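Preguntas frecuentes sobre la consulta de fondos coloniales

Última revisión: 23 nov. 2019

¿Qué se conserva en la sección colonial?

La sección reúne documentación administrativa, fiscal y notarial producida en los virreinatos americanos entre los siglos XVI y XIX, junto con copias contemporáneas remitidas a la Península. No contiene la correspondencia reservada de los virreyes, salvo traslados sueltos incorporados a expedientes de otra naturaleza. El grueso de la serie procede de dos ingresos: el legado Wijesinghe y la compra Hokberg. Cada uno mantiene su signatura de origen y no se han refundido.

¿Cómo se cita un documento?

La forma normalizada es: fondo, legajo, expediente, folio. Ejemplo: Wijesinghe, leg. 19, exp. 2, f. 112r. Si el documento carece de foliación original se cita la foliación a lápiz entre corchetes. No se admiten citas por número de imagen digital, dado que la numeración de las imágenes cambia cuando se repite una digitalización.

¿Qué diferencia hay entre legajo y expediente?

El legajo es la unidad de instalación, es decir, el conjunto de papeles atados o encajados juntos. El expediente es la unidad de tramitación: todos los documentos generados por un mismo asunto, desde la petición inicial hasta la resolución. Un expediente puede ocupar más de un legajo, sobre todo en los pleitos de encomienda y en los juicios de residencia.

¿Necesito saber paleografía?

Depende de la serie. Las cédulas impresas y la documentación borbónica se leen sin formación específica. La letra procesal encadenada, frecuente en los protocolos notariales hasta mediados del siglo XVII, requiere práctica. El personal de sala resuelve dudas puntuales de lectura, pero no transcribe documentos completos.

¿Las fechas están convertidas al calendario gregoriano?

No. El catálogo reproduce la fecha que figura en el documento. La reforma se aplicó en Castilla en octubre de 1582 y en Indias con posterioridad, de modo que en los años inmediatos coexisten ambos cómputos. La conversión corresponde al investigador.

¿Por qué un mismo lugar aparece con varios nombres?

Los topónimos se recogen en su forma original y se remiten a una entrada de autoridad. Una misma población puede figurar con su advocación religiosa, con el nombre indígena castellanizado o con ambos. Para búsquedas exhaustivas conviene partir del índice de lugares y no del buscador general, que no resuelve variantes gráficas (x/j, b/v, ç/z).

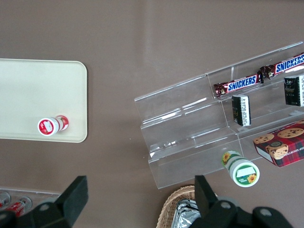
Sección de Historia Colonial y Fondos Americanos · Instituto Herthorpe

¿Puedo pedir reproducciones?

Sí. La solicitud se presenta con el formulario R, indicando signatura completa y folios. Se entregan en formato TIFF o PDF. Los volúmenes con encuadernación cosida en el lomo se reproducen únicamente si la apertura lo permite sin forzar el cuerpo del libro; en caso contrario se ofrece consulta presencial. Las tarifas se publican en enero y rigen durante todo el año.

¿Cuántas unidades puedo consultar a la vez?

Dos por persona. Los planos y mapas se sirven de uno en uno y en mesa separada. Una unidad devuelta puede reservarse para el día siguiente si se comunica al mostrador antes del cierre.

¿Hay series excluidas de consulta?

Están retirados los libros de Caja Real afectados por tinta ferrogálica con pérdida de soporte. De casi todos existe microfilm. La relación actualizada figura en el anexo B de la guía de la sección.

¿Qué es el catálogo Hetmont?

Es la base de datos que sustituye a los ficheros manuales. Describe a nivel de expediente el legado Wijesinghe y a nivel de legajo la compra Hokberg, cuya descripción detallada sigue en curso. Que una búsqueda por nombre no dé resultados en la parte Hokberg no implica que la persona no aparezca en los documentos.

¿Puedo localizar a un antepasado que pasó a Indias?

Solo de forma parcial. Las licencias de pasajeros las expedía la Casa de la Contratación y su documentación se custodia en el Archivo General de Indias, en Sevilla. En esta sección hay testamentos, poderes, autos de bienes de difuntos y cartas de dote en los que se mencionan naturaleza y filiación. No se realizan búsquedas genealógicas por encargo.

¿Cómo se expresan las cantidades de dinero?

Se conservan en la moneda de cuenta del original: maravedís, pesos de oro de minas, pesos ensayados, pesos de a ocho reales. El catálogo no ofrece equivalencias entre ellas, y menos aún con moneda actual.

¿Se pueden publicar los documentos?

Los textos son de libre edición citando fondo y signatura. Para publicar imágenes se requiere autorización escrita, que se tramita con el formulario P e incluye la entrega de un ejemplar de la obra a la biblioteca auxiliar.

He detectado un error en una ficha. ¿Cómo lo comunico?

Mediante el formulario de correcciones, con la signatura, el campo afectado y la lectura propuesta. Las correcciones de fecha o de nombre deben acompañarse del folio en que se basan.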